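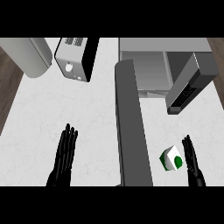
Print this page | E-mail this page

Pre-Run Inspection Checklist: Two-Hand Countertop Environment
Simulation and control stack, Skerngate branch
Inspector: Yaryna Pavliuk
Status: passed with comments, three items open

Scope. The checklist covers the simulated kitchen counter, the controllers for both hands, the perception nodes and the planner. It is completed before any batch of episodes is released to the training queue. It does not cover hardware. Mark each item OK, OPEN or N/A. An OPEN item needs a comment and an owner.

1. Scene load

1.1 Scene file loads without missing-mesh warnings. OK
1.2 Counter collision surface matches the visual surface. OK
Comment: Checked with the drop test at nine points. Resting height is the same at all of them. The earlier offset came from a collision margin set twice, once in the scene file and once in the Gurnesum importer. The importer value has been removed.
1.3 Center rail is present as a collision body. OK
Comment: The rail was visual-only in the September build. Planned paths went straight through it and the episodes were still scored as successes. Any data made with that build must stay out of the training set.
1.4 Background appliances are fixed to the world frame. OK
Comment: Appliances are static. Doors, knobs and keypads have no joints in this environment. Do not write tasks against them.
1.5 Random seed is written to the episode header. OK

2. Hand models and joint limits

2.1 Joint names in the model match names in the controller config. OK
2.2 Joint limits are identical in model, controller and planner. OPEN
Comment: Planner reads the thumb limits from a cached copy. The cache is not cleared when the model changes. Workaround is to delete the cache folder by hand before launch. Owner: planning.
2.3 Home pose is reached from a cold start, both hands. OK
Comment: Home pose is open palm with the fingers together. If the fingers spread on startup, the old Tsuji preset is loaded. Check the launch file before looking anywhere else.
2.4 Self-collision pairs between adjacent finger links are disabled; all others are enabled. OK
2.5 Left and right controllers do not share a namespace. OK

3. Control loop

3.1 Physics step and control step are set in one place only. OK
3.2 Watchdog stops both hands if either command stream drops. OK
Comment: Tested by killing the right stream at idle and again during a reach. Both hands held position. The left hand previously kept moving; the stop signal was only going to the side that failed.
3.3 No torque saturation at home pose. OK
3.4 Contact forces stay bounded when a fingertip rests on the counter. OK
Comment: Slight chatter on the index fingertip of the left hand, below the alarm limit. Raising contact damping removes it and also makes the cube feel sticky. Left as is.
3.5 Emergency reset returns the scene to the header state, including object velocity. OK

4. Perception

4.1 Camera pose in the perception config equals camera pose in the scene. OK
4.2 Black bars above and below the rendered view are cropped before inference. OK
Comment: The crop is done in the image node. Do not crop again in the detector. A double crop shifts the cube estimate toward the near edge of the counter and raises no error.
4.3 Cube is segmented with a hand next to it. OK
4.4 Cube orientation estimate is stable while the cube is at rest. OPEN
Comment: Estimate flips between two solutions when only one marked face is in view. Over a replay of 2,000 images, 203 had the wrong solution. A filter on angular rate would hide this, but the detector should report the ambiguity and let the planner choose. Owner: perception.
4.5 Hand pixels are masked from the object depth estimate. OK
Comment: The mask is built from joint state, so it lags if timestamps are not synchronized. See 6.2.

5. Planning

5.1 Grasp candidates are rejected if the palm would cross the rail. OK
5.2 Planner returns a named failure when no path exists. OK
Comment: Tested with the cube placed against the rail. Result was NO_APPROACH, as expected. Empty paths are no longer accepted as valid.
5.3 Hand assignment follows cube position. OPEN
Comment: Assignment switches back and forth when the cube is nudged near the rail. Needs hysteresis. Until then, keep cube starts well inside one side of the counter. Owner: planning.
5.4 Time limit applies to total planning time, retries included. OK

6. Logging and tooling

6.1 Log contains joint state, commands, contacts and object pose. OK
6.2 All streams use simulation time. OK
6.3 Prinance viewer opens the log without conversion. OK
Comment: Scrubbing backward across a reset shows the wrong cube pose for one step. Viewer fault only; the log is correct.
6.4 Batch runner stops on the first header mismatch. OK
Comment: Run with 16 workers. One header was edited to force the mismatch. All workers exited and no partial files were left.

Release note. Batches may be queued with fixed cube starts. Random starts stay blocked until 4.4 and 5.3 are closed. Item 2.2 does not block release if the cache is deleted first; record the deletion in the run log.

Repeat the full checklist after any change to the scene file, the hand models or the importer. For changes to the viewer only, section 6 is enough.

Contact | Copyright Skerngate. All rights reserved. | Back to top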